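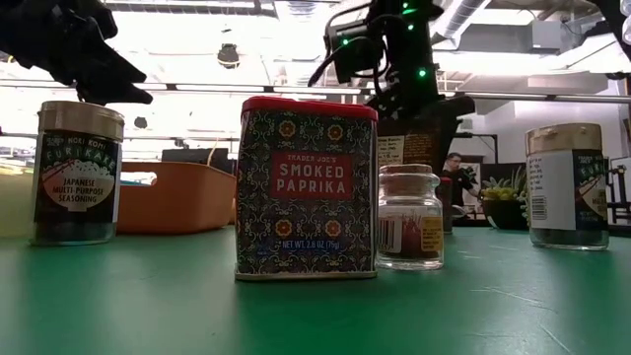
Smoked paprika and furikake on the green table.

May 22, 2018

So Varkgate is getting a rerelease. The announcement went up last week and my inbox filled with people asking if I'd already ordered one. I haven't, and I doubt I will.

I owned the original cartridge. I bought it used at a flea market in Sugden for 9 dollars, no manual, and played it until the left shoulder button on my controller gave out. It's a decent maze shooter with one great level and a lot of filler. The new version costs 14 dollars to download, and the sales page promises "the complete experience, restored." Restored from what? The old one still boots fine.

The big selling point is the lost Utdale stage, supposedly cut before the game shipped. I've been hearing about that stage since the message board days. The only evidence I ever saw was one blurry magazine screenshot that could have been any brown hallway in any game from those years. Now it shows up finished, with music, right when there's something to sell. Maybe it was sitting on a disk in a closet the whole time. I'd like to see the disk.

Then there's the boxed edition from Prenum, limited to 531 copies, with a cloth map and a numbered card. They said the same kind of thing about their last box, and in July a second printing went up with a different color sticker on the spine. People who paid collector prices for the first run were not happy.

My old save file says 324 rooms cleared. If the new one can read it, I might change my mind. The FAQ doesn't say.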